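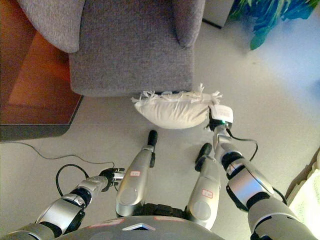
A grey upholstered armchair, with a fringed white pillow on the tiles in front of it and a low wooden table to one side.

Scatter cushion

A scatter cushion (also throw pillow, sofa pillow, or in my mum's house just "the cushions") is a small, soft, mostly decorative pillow kept on an armchair, sofa, bed or bench. I've looked after the soft furnishings pages on this wiki for a while now, and this is the article I get the most messages about, so I've rewritten it from top to bottom and put back the section on tassels that went missing in the last tidy-up. Sorry about that!

Name

"Scatter" refers to how they're meant to be arranged, loosely and without too much fuss, although anyone who has watched somebody dress a sofa for visitors will know how much fuss goes into it. In Britain I'd say "cushion" for anything that lives on a chair and "pillow" for the thing you sleep on. American writers use "pillow" for both. I've let both words stand in this article, partly as the makers mix them freely and partly as I do too. A seat cushion is something else again: it's the big firm block that forms part of the chair, and it has its own page.

Shape and size

Square is the usual shape. Oblong ones are often sold as lumbar or bolster cushions (a true bolster is a cylinder, but shops aren't strict about it) and they're the ones I like best on a single armchair, where a big square pushes you so far forward that you end up perching. An oblong one laid sideways fits into the small of your back and leaves you room to sit. On a wide sofa the squares come into their own, and you can put an oblong in front of a pair of them if you like that layered look.

Round, heart-shaped and knotted cushions exist as well. I have never got on with the knotted ones. They roll.

Filling

Feather fillings are heavy for their size, hold a dent when you thump them and need plumping nearly every day. Polyester hollowfibre is light and springy, washes well and goes lumpy in the end. Foam keeps its shape but feels a bit like leaning on a box, and I'd only use it for something square-edged. Kapok, a fluffy plant fibre, turns up in older cushions and is lovely and soft, though it does pack down.

The filling normally sits in its own plain inner bag, and that goes inside the cover. Buy the inner a little bigger than the cover. It looks wrong when you're wrestling it in and then the corners fill out and it's perfect. My friend Kgomotso Masilela, who taught me to sew zips, goes a full size up every time and hers always look plumper than mine.

Covers and edges

Covers close with a zip, buttons or an envelope back (two overlapping flaps, no fastening, much the easiest to make). The edge can be left plain or finished in one of several ways:

Piping: a cord wrapped in fabric and sewn into the seam. Neat, and hard-wearing on a chair that gets used a lot.
Flange: a flat border of fabric that sticks out past the filling. Creases if you so much as look at it.
Fringe: a run of loose threads along one or more seams, either bought as a trim or made by pulling threads out of the cover fabric itself.
Tassels: bunches of thread tied off separately. Some fringes are bunched so that they come out in tufts, and people call those tassels too, so the line between the two is blurry.

Short tufts in the same colour as the cover are the quiet version, as on the white pillow in the photo at the top. They give a slightly frayed edge and you hardly notice them from across the room. Long tassels in a contrasting colour are the opposite, and cats adore them.

On the wiki's own list of makers, Nalwood is down for plain and piped covers, Asberg for linen with a pulled-thread fringe, and Mujić for tasselled ones in wool. The Mujić catalogue we hold a copy of runs to 862 patterns, 31 of them white or off-white, and I have read every page of it with a cup of tea.

Colour and placing

White on grey is a very common pairing at the moment. A grey chair with a woven, slightly flecked fabric is easy to live with but can look flat in a room with a pale floor, and one light cushion lifts it. If there's a warm-coloured wooden table next to the chair, the grey and white will look cooler beside it, and I think that's a good thing! Others would add rust or mustard. Strong blues and greens work too, especially if there's something leafy nearby to pick them up.

Care

Take the cover off, close the zip, turn it inside out and wash it cool. Fringed covers go in a net bag or an old pillowcase knotted at the top, otherwise the tufts felt together into little mice. Comb them out with your fingers while they're damp. I use Clenano soap flakes on wool trims and whatever is under the sink on everything else. Feather inners want a long, slow dry with plenty of shaking, and if they still smell of pond they aren't ready.

White covers pick up marks from the floor more readily than from people, so hard floors are worth a quick sweep if your cushions tend to slide off.

See also

Bolster; Seat cushion; Armchair; Passementerie; Antimacassar

Page last revised 2020-03-27. The section on kapok still needs a source, so if you have one, please pop it on the talk page.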